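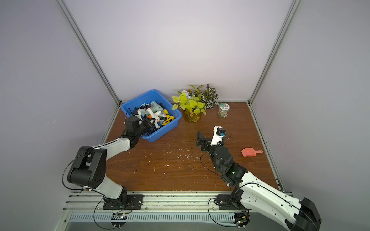

Table cleanup task set up in the workcell, with the tub at back left and the dustpan on the right.

Setting Up a Tabletop Cleanup Task on the Vidden Two-Arm Bench Kit

Last updated April 2022

This guide covers the first task most people try after they finish the basic assembly of the Vidden bench kit: clearing small debris off the table with both arms. It assumes the enclosure is built, the arms are bolted to the front rail, and you have already run the joint check from the quick start sheet. If a joint check failed, go back and fix that first. Nothing below will work well with an arm that doesn't know its zero position.

Plan on an afternoon. The setup itself is short, but teaching the motions takes patience.

What you need

The kit with both arms and both wrist cameras
A tub or bin for items that stay on the table
A small dustpan or scoop with a short handle
A few objects to act as obstacles, such as a jar or a plant
Dry, light debris that shows up against the table
The Peltonen control software, installed and licensed

The dustpan does not come in the box. Vidden sells one as part of its accessory pack, but any light plastic one is fine as long as the handle fits between the gripper fingers. Skip metal ones. They are heavy for the wrist and they scratch the table.

Step 1. Check the mounts

Push each base from the side with your hand. There should be no play at all. If a base shifts, power down, tighten the plate bolts in a cross pattern, and push again. The rail lets you move an arm left or right, and it is tempting to set them close together so they share more of the table. Leave more space than you think you need. Elbows swing out farther than grippers do, and most of the bumps we had came from the elbows.

Step 2. Route the cables

Move each arm by hand through its whole reach before you turn on the motors. Watch the cable at the elbow. It needs enough slack to follow the joint when the arm is stretched toward the back wall, but a loop that hangs too low will drag over the table and push your debris around. Tie it to the upper arm and leave the loop at the joint.

Keep the area under the rail clear as well. Don't let a loose cable rest against a circuit board.

Step 3. Place the large objects

Put the tub in a back corner, turned a little toward the arm that will use it. We keep our glue guns in ours, cords and all. A full tub is a good test for the cameras because the cords overlap and nothing in it has a clean outline. It is a bad place to start a picking task, though, and if you want the arm to take items out, begin with one item in the tub and add more later.

Place the plant or jar near the back wall where neither arm has to reach over it. Anything in clear glass is harder for the depth estimate than a solid-colored object, so draw a keep-out zone around it in the software. Give the zone a wide margin on the side facing the grippers.

Step 4. Place the dustpan

Lay it flat on the right side with the handle pointing right. The sample routine expects this. If you want it on the left, you have to mirror the routine, and the mirror tool in the current version does not carry over grip force settings — write them down before you use it.

Step 5. Scatter the debris

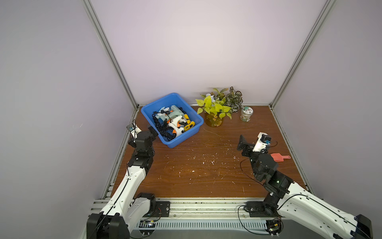 Use less than you would expect. A thin scatter across the middle is enough for a first run, and it is much easier to see what was missed. Small white bits show up well on a brown table. Very fine powder gets into the vent strip at the front, so avoid it.

Don't line the debris up neatly. A routine taught on one tidy pile tends to repeat the same sweep no matter where the bits are.

Step 6. Set speed and force

Open the task panel and set speed to 20 percent for both arms. Set grip force to 2 for the arm that holds the dustpan. The default is 4, and at that setting our dustpan handle bent slightly. You can raise the speed once the arms have gone through the full routine without touching each other.

Step 7. Teach and run

Record the dustpan arm first. Bring the gripper down to the handle, close it, lift the pan a little, and set the front edge flat on the table. Save that as its own segment. Then record the other arm's sweep as a second segment, and link the two in the timeline. Recording both arms together is possible but hard to edit afterward.

Run the routine with a hand near the stop button. If the pan's front edge lifts during the sweep, lower the last point in the first segment and run it again.

Common problems

Wrist camera shows a dark or washed-out picture: turn off auto exposure. The pale walls throw it off when the arm tilts up.

Error 214 on startup: one arm is not reporting. It is usually the connector at the base. Reseat it and restart the software.

Gripper stops above the table: the table height is set too high. Run the touch-off again with the table cleared.

Is the kit worth it for this kind of work?

We also tried the Usstead single-arm kit on the same task. It costs less and takes up less room, but with one arm you have to fix the dustpan to the table, and then the sweep only works in one direction. For cleanup, two arms are the better choice. For plain pick and place, the smaller kit is enough.

The main weak point of the Vidden kit is its documentation, which skips cable routing entirely. A revised manual is planned for August. Spare gripper fingers are sold through Brorkach, and it makes sense to order a set with the kit.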